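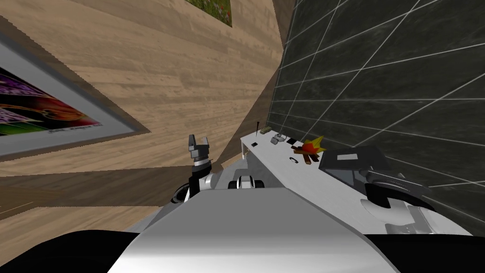
Sim view: both arms, white counter, small items along the top.

grustden_ops
Posted 4 April 2025
Clearing a counter is my test for whether these machines are any use at home. The Jalter planner sorts small items in simulation. On our bench arm it managed 13 clean picks out of 30.

nultus
Which items failed? A flat black rectangle lying on a white top is a poor target for a two-finger parallel gripper. There is no edge to get under.

grustden_ops
Flat ones, mostly. The ring was poor too.

salameh_b
Then it isn't a planning fault. Fit suction and run it again.

nultus
Disagree. Suction won't lift a thin ring. Slide it to the counter edge and pinch it there.

salameh_b
Slow. We tried that on the shop floor in September and it took 200 seconds a part. A person empties a 600 mm tray in less.

grustden_ops
Speed matters less in a kitchen. I'd accept slow if it ran unattended.

salameh_b
At 13 out of 30 you'd be standing next to it.

nultus
Post the grasp logs for the flat items and I'll look at the approach angles.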